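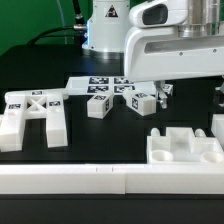 Montagezelle Fevau: Einrichten, Nachmessen, Pflegen
Stand: 9. April 2020

Die Zelle Fevau fügt weiße Kunststoffteile zusammen, die alle mit Markern beklebt sind, damit die Software weiß, was sie vor sich hat. Das klappt, solange Kamera, Arm und Marker sich über ihre jeweilige Position einig sind. Nach einem Umbau, einem Fingerwechsel oder einem längeren Stillstand sind sie es erfahrungsgemäß nicht mehr. Die Anleitung führt durch das komplette Einrichten. Wer sie zum ersten Mal durcharbeitet, sollte einen Vormittag einplanen und für den Nachmittag nichts Wichtiges versprechen.

Was man braucht
Drehmomentschlüssel mit kleinem Einsatz
Fusselfreies Tuch und Isopropanol
Einen Satz Ersatzmarker aus dem Larkodska-Ordner (richtige Größe, matt gedruckt)
Das Kalibrierprogramm Jatoi, ab der Fassung vom Oktober
Kaffee, außerhalb der Zelle

Schritt 1: Zelle stillsetzen
Arm in die Parkposition fahren, Antriebe aus, Schlüssel abziehen und einstecken. In die eigene Tasche, bitte. Der Haken neben dem Schaltschrank sieht zwar aus wie dafür gemacht, aber dort greift jeder zu, der es eilig hat.

Schritt 2: Stecker und Leitungen prüfen
Alle Steckverbindungen am Roboterfuß von Hand auf festen Sitz prüfen. Eine halb eingedrehte Überwurfmutter hält wochenlang und gibt dann mitten in der Vorführung auf. Leitungen in einem weiten Bogen verlegen und nicht mit Kabelbindern strangulieren. Danach den Arm im Handbetrieb einmal langsam durch den ganzen Arbeitsbereich fahren und zusehen, ob irgendwo etwas spannt.

Schritt 3: Marker reinigen
Mit trockenem Tuch abwischen, Isopropanol nur bei Fingerabdrücken und dann sparsam. Marker mit abstehender Ecke werden ersetzt. Andrücken hilft bis zum nächsten Griff. Beim Neukleben auf die Ausrichtung achten: Ein um 90 Grad verdrehter Marker wird tadellos erkannt, und das Teil wird ebenso tadellos verkehrt herum eingebaut.

Schritt 4: Finger und Handkamera abgleichen
Die Fingerschrauben über Kreuz anziehen, dann die Greiferkamera einschalten und ein markiertes Teil langsam anfahren. Beide Finger müssen unten ins Bild ragen. Die Belichtung so weit zurücknehmen, bis die weißen Flächen wieder Schatten zeigen. Solange das Teil im Livebild nur als leuchtender Klecks erscheint, braucht man mit der Markererkennung nicht anzufangen.

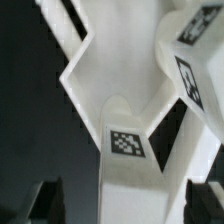
Blick der Greiferkamera aus kurzer Entfernung: Der mittlere Marker ist gut lesbar, der obere rechts bleibt unscharf.

Für den Abgleich zählt der schärfste Marker. Stark schräg stehende Flächen in Jatoi von Hand abwählen, das Programm ist da zu gutmütig und rechnet mit allem, was entfernt nach Quadrat aussieht. Als Startwert für die Belichtungszeit nehmen wir 2.000 Mikrosekunden, bei heruntergelassenem Rollo 3.000.

Schritt 5: Feste Kamera einmessen
Alle losen Teile im Sichtfeld ablegen, ohne dass sie sich gegenseitig verdecken. Aufnahme starten, Hände weg, nicht an den Tisch lehnen. Jatoi sammelt 79 Einzelbilder und meldet danach einen Skalierungsfaktor. Bei uns lag er zuletzt bei 1,037, vor der Korrektur wohlgemerkt. Wer deutlich darüber landet, hat vermutlich die falsche Markergröße eingetragen – der Klassiker aus unserer Außenstelle Wostthorpe, wo man die Kantenlänge lange samt weißem Rand gemessen hat.

Schritt 6: Baugruppe zur Probe auflegen
Eine fertig gefügte Baugruppe auf den Tisch stellen und ihre Lage berechnen lassen. Die Marker auf den Oberseiten müssen zur festen Kamera zeigen, die Platte liegt flach daneben. Dann im Programm das Gittermodell einblenden. Liegt es auf den Kanten, ist alles gut. Schwebt es daneben, zurück zu Schritt 5, auch wenn es nur ein bisschen schwebt.

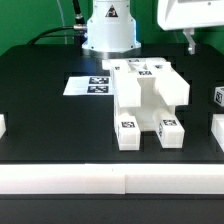

Schritt 7: Probelauf
Mit reduzierter Geschwindigkeit starten, eine Hand am Not-Halt. Der Greifer soll das erste Teil fassen, ohne es vorher zu verschieben. Kratzt er seitlich entlang, die Fingeröffnung vergrößern und den Lauf wiederholen. Erst nach drei sauberen Durchgängen die normale Geschwindigkeit freigeben.

Wenn es trotzdem klemmt
Marker flackert in der Anzeige: meist eine Spiegelung. Lampe drehen, bevor man an den Parametern dreht.
Teil wird doppelt erkannt: Zwei Marker tragen dieselbe Nummer. Im Larkodska-Ordner nachsehen und einen davon austauschen.
Arm hält ohne Meldung an: Die Meldung gibt es, sie steht im zweiten Fenster hinter dem ersten.

Zum Schluss die Kalibrierdatei mit Datum im Namen sichern. »neu_final_2« liegt dort schon.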